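Gripper notebook, August, started 7:40 pm

Picking up from where Meron left it. The second finger is back on after the reprint and both outer plates are screwed down. The old left plate had split along the line of the screw holes, same place as the one before. New one has thicker walls there and was printed flat. Jarmo says to stop tightening by feel and he is probably right. Snug, then a quarter turn, and leave it.

Firmware is the Clovska branch, no changes since last entry. Servo supply is on its own regulator now. The jitter at full open went away when I moved the ground to the common point by the connector. Before that it twitched every time the camera started up, and I spent two evenings blaming the servo horn.

Calibration: encoder reads 320 at closed and the open stop is set in software. Took it off and put it back on twice to see if the zero moved. It moved by 2 counts the first time, none the second. Good enough for now. Log goes to the Plutavar folder with the rest, file names as Bethel set them up, please don't rename them.
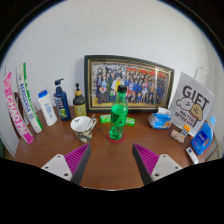
Pads next. These are the ridged magenta ones from the Degefa mold, cast in the softer of the two mixes Asnakech made up. The harder mix slid on anything glossy. I want the soft ones tried on shapes we didn't pick for being easy, so the list for the table is the green bottle on the red coaster first, then the mug, then the pump bottles along the wall. The ridges on the green bottle's body may or may not line up with the pad ridges, so try it at a few heights. Take the spoon out of the mug before closing on it, the handle leans out to one side and will foul a finger. The tissue pack is last, at the lowest force setting, and I expect it to need its own profile.

Force limit stays at 9 on the dial for all hard objects until the new plates have some hours on them. If you raise it, write it down here. The old limit was never written anywhere and I think that is how we lost the first plate.

Cycle test: plan is 2,000 open and close cycles with nothing between the pads, then check the screws and the plate for whitening around the holes. Run it on the bench with the guard over it. Don't leave it going overnight, the regulator gets hotter than I like and I haven't put the heat sink on.

Open items
- heat sink for the regulator
- strain relief on the camera cable, tape is not a fix
- ask Fetero if they still have the short M2 screws, we are down to the long ones and they bottom out
- spare set of pads in the soft mix (Asnakech has the mold)
- handle still rubs at the base of the thumb, Bethel wants it 4 mm narrower, I would try rounding the edge first

Meron, your calipers are in the top drawer with the pad offcuts. The battery in them is dead.

Stopped 10:15 pm. Cycle test not started.

K. Worku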